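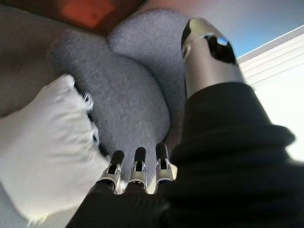 Tratley, February

Section 3: Clearing and sorting the soft things in the sitting room

This part of the house guide covers the cloth that ends up on the seats: towels, throws, sweaters and whatever else was dropped there on the way to somewhere else. Section 2 dealt with the laundry machine. If you skipped it, go back, as step 6 below assumes you know which shelf is which.

A word before the steps. The earlier version of this guide was put together by Fergus Tosh from three or four decluttering books, and it promised that a folded room would stay folded. It did not. I have taken most of those promises out. What is left are the steps that people in the house were still doing a month later, which I take to be the only test worth much.

Before you start

You need a clear flat surface at about waist height and one empty basket. You do not need fabric spray, drawer dividers or the Zunico folding board. The board is in the hall closet if you want to try it. Iona MacBrayne timed herself with it and without it over a full load of 34 pieces and finished 2 minutes sooner without.

Steps

1. Take everything off the seat and the armrests before folding any of it. Folding on the seat itself sounds quicker, but the cushion gives under your hands and the edges never line up.

2. Lift each bundle from underneath with both hands. A crumpled towel is often wrapped around something smaller, and socks have gone missing this way.

3. Feel for damp. Press the thickest part of the bundle, where the layers sit on top of each other. The outside tells you very little. If you are in doubt, hang it up.

Caution: Do not leave damp cloth on gray upholstery overnight. Fulliteck, who sold us the stain treatment, say it will cope. I have yet to be convinced, and the guarantee card has more exceptions on it than promises.

4. Separate the pieces by feel before you go by color. Terry and knit do not belong in one pile. White and pale gray look alike in evening light, and sorting by color at that hour is how the knit things got washed hot with the bath towels.

5. Pull apart any pieces that have bunched together. Find the crease where the two fabrics meet, pinch one side close to the crease and draw the other away slowly.
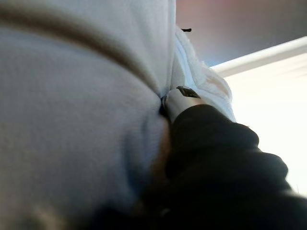 If a loop of terry has caught in the knit, stop pulling. Push the loop back through with a fingertip. Tugging makes a longer loop and sometimes a hole, and I would not count on either one closing up in the wash, whatever the label on the softener says.

6. Fold towels in half lengthwise, then in half again across. The guide used to call for thirds, so that they would stand up in the drawer. They stand up until somebody takes one out. Halves stack on the closet shelf without any help.

7. Fold knitwear once, sleeves in, and lay it flat. Do not hang it.

8. Put throws back on the seat last. One to a seat is enough.

Note on stripes: Where a towel or sweater has a stripe, you can use it as a guide for the fold, but check it against the hem first. Stripes wander after a few washes. If stripe and hem disagree, go with the hem.

Note on frayed edges: Trim a loose thread with scissors, close to the cloth. Never pull it. Small loops along the edge can be left alone. Surachet Inthanon keeps a jar of clear nail polish for sealing the ends and swears by it, although the one towel I tried it on came out with a scratchy corner and now lives with the car things.

Caution: Keep scissors off the seat while you work. They slide down beside the armrest, and the next person finds them by hand.

How often

The books say every evening. Oliwia Sowa kept that up for longer than anyone else here and then went to twice a week, and I could not see a difference in the room. Twice a week is what this guide now asks for. If you have guests staying, do it when they are out.

If it does not stay tidy

First check whether the closet shelf is full. Things land on the seat when there is no room where they ought to go, and no way of folding will cure that. Take out the towels you skip over every time. Greer MacLeish collects old ones for the animal shelter and will take them frayed, but they should be clean.

Second, check that the basket is still in the sitting room. It has a habit of moving upstairs and filling with other things.

A storage bench has been suggested more than once, and the Theodorakopoulos catalog is in the kitchen drawer with the page marked. Measure under the window before ordering. My own guess is that it would fill up within a month, but the space is there if the rest of you want to try.

Section 4 covers curtains and cushion covers.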